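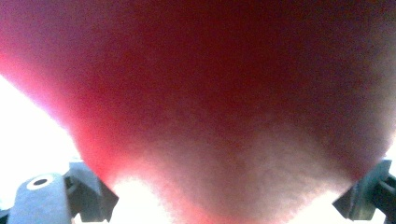

28 July 2023 - exposure run, hand-held gripper

Red object close to the lens, strong light from below and behind. Background clipped on the left and between the fingertips. Rim of the hole in the left finger still crisp, red surface soft.

Filter now drops frames with over 20% clipped pixels. Of 2,480 frames, 94 went out. Jolien wants the limit per episode - not convinced.

To do: rerun with exposure locked, send Sem the histograms.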